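Débarrassage des tables : ce qui change pour l'équipe de salle

Depuis mai, le café Toria prépare l'arrivée d'un robot de débarrassage fourni par Prarkska. Les serveurs enregistrent eux-mêmes les gestes, pince en main, pendant les heures de service : saisir une bouteille, la soulever, la reposer. La base compte 2729 prises.

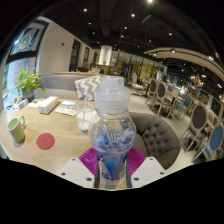 Les enregistrements sont payés comme du temps de salle et ne dépassent pas 37 minutes par service. Frida Laxdal, responsable de salle, a demandé que les verres avec paille restent à la charge du personnel jusqu'à nouvel ordre.

Aucun poste n'est supprimé. Habibur Kanagaratnam et Kumudini Matubbar passeront une partie de leurs heures à l'accueil et à la prise de commande. Les nouveaux plannings sont affichés en cuisine. Pour toute question sur les horaires, voir Femke Declercq.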